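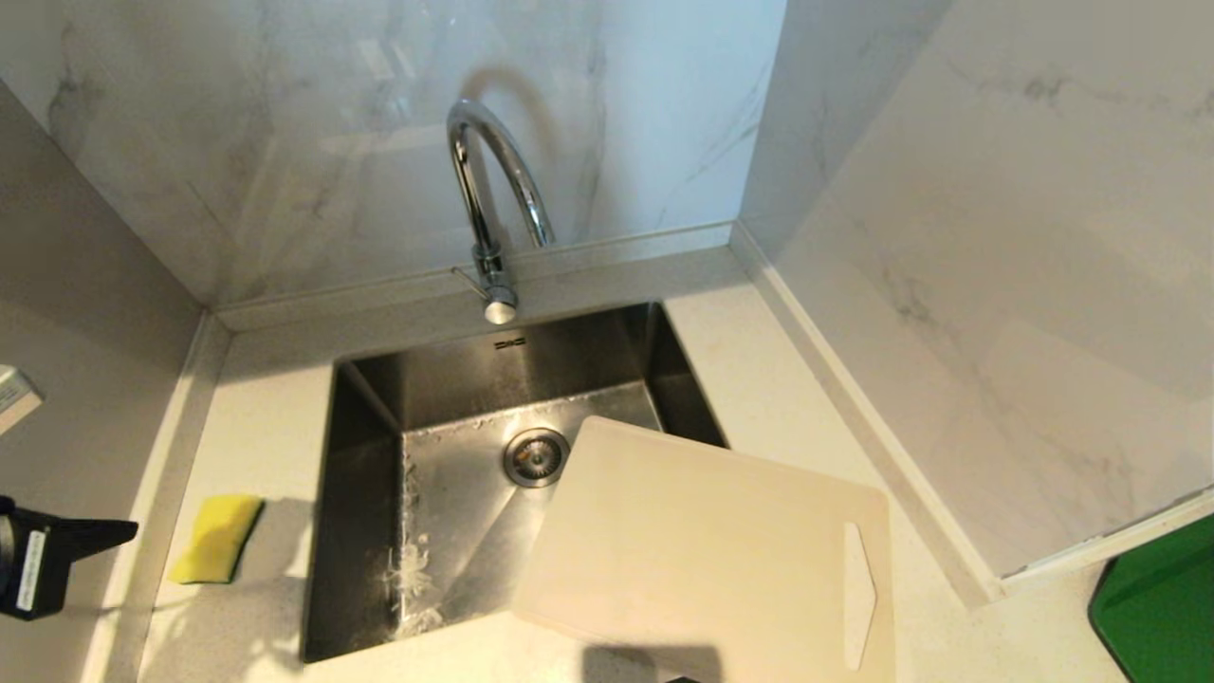 流し台の課題。左端の黒いグリッパーの先にスポンジがある。

見学記 > 研究室訪問 > ヘブデン > Vitwood研究所

光る台所で物をつかむ研究 Vitwood研究所の公開日を訪ねて

文 チェルシー・グドール（Chelsea Goodall）

2025年8月19日に、ヘブデン（Hebden）にあるVitwood研究所の公開日に行きました。私の仕事は厨房設備の資料の翻訳で、ロボットの専門家ではありません。日本語も母語ではないので、専門の言葉に間違いがあるかもしれません。聞いたことは、その日のうちにノートを見ながら整理しました。

駅から研究所までは坂道です。バスもありますが、昼の時間は本数が少ないので、私は歩きました。受付で名札をもらい、荷物をロッカーに入れます。傘も入れなければなりません。午前の組は先に建物の歴史の説明を聞き、午後の組はすぐに実験室へ入ります。私は午後の組でした。

私が一番見たかったのは、104号室の「Geltura」という研究です。これは方法の名前で、機械の名前ではありません。機械のほうはClonumと呼ばれていました。廊下の案内板では二つの名前が同じ大きさで並んでいて、はじめは少し混乱しました。

研究の題目は「反射面のある環境における把持のための二視点照合」です。難しい題目ですが、説明を聞くと、考え方は分かりやすいと思いました。

台所には光る物がたくさんあります。ステンレスの流し、クロムの蛇口、つやのある壁などです。人はそこに映る光を見ても、ほとんど迷いません。しかしカメラの画像から手の動きを決める方法では、映った光の線を物の縁だと判断してしまうことがあるそうです。そうすると、指が何もない所で閉じたり、流しの壁に当たったりします。

この研究室の今の課題は、流しの横のスポンジをつかみ、流しの底をふいて、元の場所に戻すことです。私は、大きくて重い物のほうが難しいと思っていました。担当の研究員の方によると、スポンジは軽く、形が変わり、台の上で少し傾いて置かれることもあるので、見た目よりずっと面倒だそうです。黄色い面と緑の硬い面があり、どちらが上かによって、つかんだ後のふき方も変えます。

Gelturaの方法は、次のようなものです。まず、一つの位置からカメラで見て、つかむ候補の場所を決めます。次に、カメラの位置を少しだけ横にずらして、もう一度見ます。物の縁は、カメラが動いた分に合う動き方をします。映った光の線は、違う動き方をします。この二つの画像を比べて、動き方が合わない線を候補から外します。その後で、初めて手を近づけます。

私は「それは人が首をかしげるのと同じですか」と質問しました。研究員の方は少し考えて、「似ていますが、私たちは首をかしげる理由までは調べていません」と答えました。とても慎重な答えで、私は好きでした。

学習には、人が機械を遠隔で操作した記録を使います。記録は全部で362本あり、そのうち300本を学習に使い、残りは確認のために取っておいたそうです。記録を作る時は、スポンジの向き、まな板の置き方、照明の方向を毎回変えます。同じ操作者が長く続けると動きに癖が出るので、交代の表も作ってありました。この表は壁に貼ってあり、消した跡が多く、本当に毎日使っている物だと感じました。

まな板を出しておくことにも意味があります。流しの上にまな板が斜めにかかると、底の一部が隠れます。写真でも、右の手前の角はまな板の下になっています。ふく動きをそのまま行うと、指がまな板の縁に当たる可能性があります。この研究では、隠れている部分を「ふかない場所」として扱います。まな板をどけてからふく、という動きはまだ含まれていません。どけるためには、まな板の取っ手の穴を見つけて、重さも考える必要があるからだそうです。

結果についても聞きました。比較は、一つの視点だけを使う方法とGelturaの間で、それぞれ100回行いました。何もない所で指を閉じる失敗は、Gelturaでは半分より少なくなりました。流しの壁に指が当たる失敗も減りました。ただし、最後まで正しくふけた回数の差は、それほど大きくありません。つかむことに成功しても、ふく途中でスポンジが指の中で回ってしまう失敗が残っているからです。ポスターのグラフには、この失敗も他と同じ大きさで載っていました。

もう一つの弱い点は時間です。二回見るので、その分だけ動き始めるのが遅くなります。私の隣にいた見学者の方が、「家で使うなら遅くてもよいが、店の厨房では困る」と言いました。私も仕事で厨房の資料を読むので、この意見はよく分かります。研究員の方は、反射が少ないと判断できる場面では二回目を省略する方法を試している、と説明しました。しかし、その判断自体を間違えることがあり、まだ発表できる結果ではないそうです。

流しがぬれている場合についても質問が出ました。水の面にも光が映り、しかも水が動くと光も動きます。カメラの移動による動きと、水による動きを分けるのは、二枚の画像だけでは難しいとのことです。水滴や泡は「ふく対象」でもあるので、反射として全部消してしまうと、今度は汚れを見落とします。ここが来年度の主な題目になるそうです。

私は翻訳の仕事で「鏡面仕上げ」や「ヘアライン仕上げ」という言葉をよく使います。細い線の入った金属と、鏡のような金属では、機械にとっての難しさは違うのでしょうか。この質問には、別の若い研究員の方が答えてくれました。鏡のような面では、映った物の形がはっきりしているので、物と間違えやすいそうです。細い線の入った面では、光がぼんやり広がるので、縁の位置を少しずらして判断することが多いそうです。間違いの種類が違う、という説明でした。石の模様の壁はどうかと聞くと、模様は本当に壁の上にあるので二つの視点で正しく動き、この方法では反射より扱いやすい、と言われました。

その後、失敗した試行の記録を見る時間がありました。見学者は椅子に座って、どこで間違えたと思うかを紙に書きます。私の答えはほとんど違っていました。スポンジの影が濃いことが原因だと思いましたが、正しい原因は蛇口に映った光の帯でした。私は蛇口を全然見ていませんでした。この紙は集められましたが、研究に使うのか、ただの交流のためなのかは、聞き忘れました。

見学に行きたい方のために、細かいことも書いておきます。104号室は床に線が引いてあり、その内側には入れません。説明は英語で、速さは普通です。専門の言葉をまとめた紙が入口に置いてあるので、先に取ることをすすめます。私は帰る時に気がつきました。写真を撮ってもよい場所といけない場所があり、札の色で分けてありますが、二つの色がよく似ているので、迷ったら聞いてください。食堂は開いていましたが、温かい食事は早い時間に終わります。私はチーズのサンドイッチと紅茶にしました。

質問の時間は最後にまとめて取られますが、大きな部屋で行うので、細かい質問はしにくいです。聞きたいことがある方は、ポスターの前で聞くほうがよいと思います。研究員の方たちは、「分からない」と言うことをためらいませんでした。そのため、分かっていることの範囲が私にもよく見えました。

一つ残念だったのは、Clonumの手の部分について詳しく聞けなかったことです。指の先が細くなっている理由と、スポンジが回る失敗との関係を知りたかったのですが、手の担当の方はこの日は不在でした。受付で連絡先の紙に質問を書いて、置いてきました。返事が届いたら、このページに書き足します。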